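# Table cloths and small goods, March 7, 2022

This page collects notes from the Dencombe sorting room, where we lay out odds and ends before they go into the Skalell boxes. Each box takes a mix of household things and snacks, and everything gets a turn on the cloth first. The waffle cloth is the one we use most. It keeps small items from sliding and it washes well at 60 degrees.

We are up to box 271. Tape, packets and toys go in together, with the flat things at the bottom and anything that crushes easily on top. 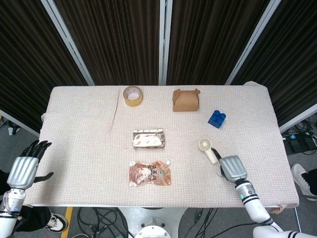

A reader from Liang wrote in to say that foil packs should never go under a toy brick, and that a layer of folded paper between the two saves a lot of split seams. The same reader puts the tape in last so it can be reached without unpacking.

**Tape.** A beige-yellow roll, stored flat. Rolls kept on their edge pick up dust and lint.

**Kraft box.** Small and brown, with the top flaps folded closed. These hold buttons, clips and other things that get lost.

**Blue brick.** A chunky one with four studs. Single bricks go in with the toys until we have enough for a bag.

**Foil package.** Flat, silver, with small red and white markings. It travels best lying down.

**Food packet.** Orange-brown, with Chinese characters across the middle. Snacks are checked for dates before packing.

The next set will cover the Natard shelves, which hold 92 boxes when full. Two of the shelves still need labels.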